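Fountain pen subscription boxes, worth it or not?
Forum > Stationery > Pens and Ink

inger_b
Joined: November
Has anybody here kept up a Wirosura box for more than a couple of months? My sister wants to get me the year plan for my birthday and I'm trying to decide whether to talk her out of it. The site says every box is worth "far more than you pay." I've heard that before.

ktbeaudoin
Posts: 3,000
Talk her out of it. I did 7 months. The "worth" is list price on stuff that never sells at list price. Two of the inks were Bamel, and you can get Bamel on the clearance rack at any decent shop. The pen in my first box skipped from day one and support told me to flush it with water. I had flushed it with water. I said so in the email they were answering.

Fiifi A.
I'll disagree a little. I got a Fiadzo fine nib out of mine that I still use for work, and I would never have picked it myself. If you're new and don't know what you like, a box isn't the worst way to find out.

ktbeaudoin
Posts: 3,000
One good pen in how many boxes, though?

Fiifi A.
12. Okay, fair. But I gave most of the others away and people seemed happy to get them.

arif_writes
Giving them away is where all of these end up. I went through my receipts last winter and I'd spent $189 on a half-year plan, and what I reach for every morning is still the same cheap black pens I had in college. They write on receipts, they write on envelopes, they don't leak in a shirt pocket.

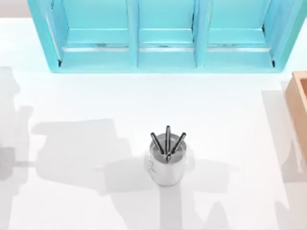 I'm not against nice pens. I have two. What I don't buy is the idea that a stranger with a warehouse knows which one I'd like. The quiz they make you fill out asked for my favorite season. How does that get you to a nib width?

Aba T.
The quiz is for the ink colors, I think. I put fall and got three browns.

arif_writes
I put spring and got a brown.

inger_b
Joined: November
Ha. Does it at least cancel easily? That's the part I'd worry about with it being on her card.

ktbeaudoin
Posts: 3,000
The year plan doesn't cancel, it "pauses." Read the terms. It starts back up by itself unless you pause it again.

Fiifi A.
They may have changed that. Mine stopped when I asked, one email.

Aba T.
Mine took four emails. Ask her for a gift card to the Harar shop instead. They let you try nibs at the counter, and the notebooks are good too.

inger_b
Joined: November
Didn't know they let you try them. I'll send her the link tonight and see if she bites. She already likes the box with the ribbon on it, so we'll see.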